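Barua Craft Room: Table, Tool and Materials Safety Checklist, with Comments
Inspection carried out 3 January 2019. Previous inspection: December.
Applies to the yarn, felt and hand-sewing tables. The Pastolwood weaving shed has its own sheet.

Marking: P = pass, A = action needed, N = not inspected.

Section 1. Tables and working surfaces

1.1 Tops clean, with no splinters or raised edges that could snag yarn. P
1.2 Tables stable when leaned on from each side. P
Comment: tested with the swift and ball winder clamped on.
1.3 Clamp pads present on all winders. A
Comment: two pads missing. Winders withdrawn until Paswood pads are fitted. Folded card is not an acceptable substitute and was removed.
1.4 Lighting adequate for dark yarn and fine hooks. P
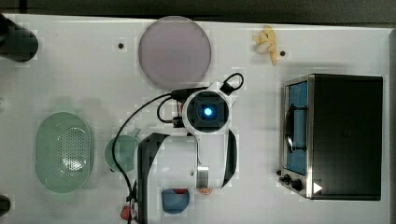
White tabletop with the round plate, seen from above.

Section 2. Hooks, needles and pins

2.1 Steel hooks below 2 mm stored in the lidded tin. P
2.2 Aluminium hooks free of burrs at the throat. A
Comment: 16 hooks checked by drawing a length of mercerised cotton through each throat. One caught the thread in both directions and has been discarded. Do not file burrs; the plating lifts and the fault returns.
2.3 Wooden hooks free of cracks along the grain. P
2.4 Circular needle joins secure. P
Comment: the cable on one Jarkura circular is stiff but sound. Recheck at next inspection.
2.5 Darning and sewing needles counted out and counted in. A
Comment: 13 issued, 13 returned, but the log was not initialled. The count is valid only with initials against it.
2.6 Pin magnet present and working. P 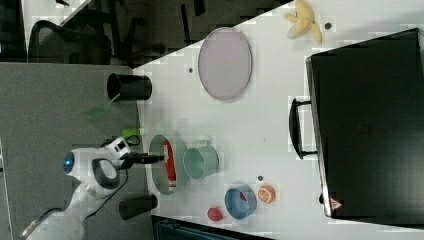

2.7 Blocking pins checked for rust. P
Comment: T-pins only. Glass-headed pins are to be kept with the sewing stock, where they are less likely to be left in a blocked piece.

Section 3. Cutting tools

3.1 Scissors stored closed, points down. P
3.2 Rotary cutter guard closes fully. A
Comment: guard sticks at half travel. Lint removed from the pivot, no improvement. Cutter tagged and locked away.
3.3 Snips on lanyards not worn while using the winder. P
3.4 Used blades in the sharps tub, tub less than three-quarters full. P

Section 4. Finished items and toys

4.1 Seams hold when pulled firmly by hand. P
4.2 No stuffing visible through stitches or between panels. P
4.3 Safety eyes fitted with washers. A
Comment: one crocheted rabbit had eyes without washers. Returned to its maker. Eyes on items for children under three should be embroidered.

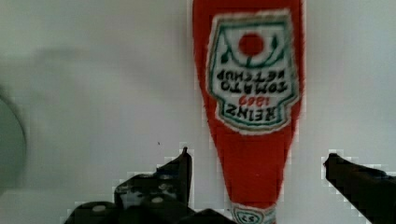 4.4 Appliqué and labels stitched down on all sides. P
Comment: glue alone is not accepted on any item that will be handled or washed. Run a fingernail along each edge and mark any lifting with a removable stitch marker. Play food needs particular attention on account of the number of small pieces used for detail. On a red ketchup bottle with a bordered label and a tomato near one end of it, for instance, check the outer border first, then the tomato, then the leaves and vines. Dark red yarn and felt should also be tested for dye transfer by pressing with a damp white cloth.
4.5 Loops and cords on hanging items kept short. P
4.6 Fibre content recorded on the swing ticket. A
Comment: missing from the baby blankets. An entry of "mixed" is not sufficient.

Section 5. Steam, water and electrical

5.1 Iron and steamer flexes undamaged. P
5.2 Steamer emptied after use. P
5.3 Blocking mats dried flat before stacking. A
Comment: mildew found on two mats. Both disposed of.
5.4 Wool wash decanted only into labelled bottles. P
5.5 Extension lead fully unwound before the iron is connected. N
Comment: lead out on loan to Pastolwood. 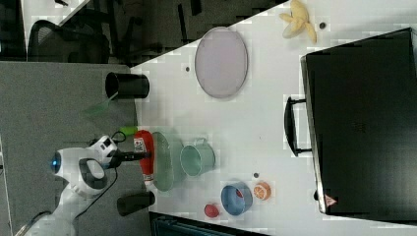

Red squeeze bottle beside the pale green oval plate, with the light green mug.

Section 6. Outstanding actions

Fit clamp pads (1.3).
Initial the needle log at every session (2.5).
Repair or replace rotary cutter (3.2).
Refit or embroider rabbit eyes, then reinspect (4.3).
Complete swing tickets for baby blankets (4.6).
Order replacement mats (5.3).
Inspect extension lead on return (5.5).

Items marked A stay out of use until the sheet is re-marked. File the completed sheet behind the needle log.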